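Begay Street Makers' Shed
Minutes of the February general meeting

Present: Anika Mbeki (chair), Tamsin Montoya (minutes), Rob, Lucille, both Daves, Mr. Wikach, and a man who thought this was the tax help session and stayed for the cookies.

Apologies: Priya. Also Carl, who sent his by text during item 3.

Meeting opened at 7:10 p.m., the chair having located the key.

1. Minutes of the last meeting
Accepted, with one correction. Lucille did not "storm out." She left at a normal speed to move her car.

2. Heating
The Jarkell heater in the back has two settings, off and alarming. Mr. Wikach has a quote for a replacement and read all of it aloud, including the terms. Dave H. asked whether we could just wear coats. It was noted that we were wearing coats. Agreed to get a second quote before the next meeting, by which time it may be spring and the matter will look after itself, as it did last year.

3. Dues
Dues stay at $40 for the year. Anika proposed a late fee of $6. Rob spoke against this at some length and was asked if he had paid. He had not. Carried, Rob abstaining.

The bank balance is $167 after the insurance. Tamsin asked that it be recorded that she has been saying this would happen. It is recorded.

4. Power and outlets
The main room has too few wall outlets and the landlord, Rerkura Properties, has not replied to our letter, or to the letter asking about the letter. Dave M. offered to put in more outlets himself. The meeting thanked Dave M. and moved quickly to make sure he wouldn't. Lucille will call Rerkura by phone and use the voice.
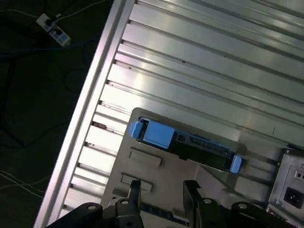 In the meantime, no plugging one power strip into another. This has been the rule since we moved in and is written on the door in red. Dave M. said he had taken it as a suggestion.

5. Open house
Set for a Saturday to be named later. Last year we printed 60 flyers and still have most of them, so Anika suggested crossing out the date. Rob will bring his birdhouses. There was a short silence. Lucille asked if he might bring fewer birdhouses than last time, and Rob said he would see how he felt.

6. The fridge
Whoever owns the soup, please come forward.

7. Any other business
Mr. Wikach raised the matter of the missing clamps again. The chair asked members to check their cars. Dave H. went out to check his and came back with two clamps, a sander and the sign-in book for last summer.

The tax man asked how one joins. He was given a form and advised about the heater.

Meeting closed at 8:55 p.m. Lucille to bring cookies next time, the oatmeal ones.

Minutes taken by T. Montoya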